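Dunon After-School Sewing Program Enters Its Second Year

The Dunon after-school sewing program will resume in October with 14 students in grades four and five. Yevdokiia Zakharchenko will again lead the sessions, each of which lasts 60 minutes.

Families are asked to return the signed permission form to the school office. There is no fee. Supplies were purchased with a $300 gift from Vesta, and I wish to record my thanks to Ningsih Chong for arranging it.
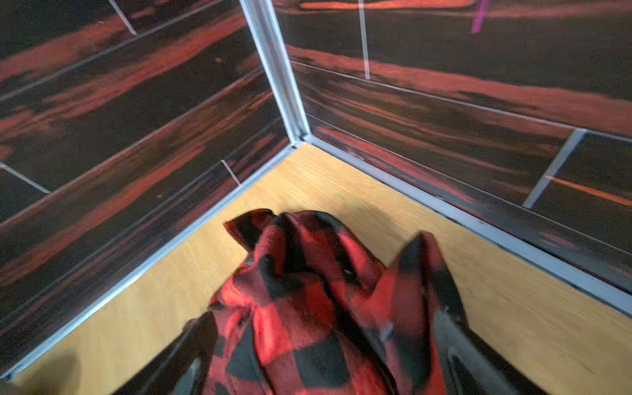
Red and black plaid cloth.

Students will begin with hand stitching and move on to buttons before the winter break.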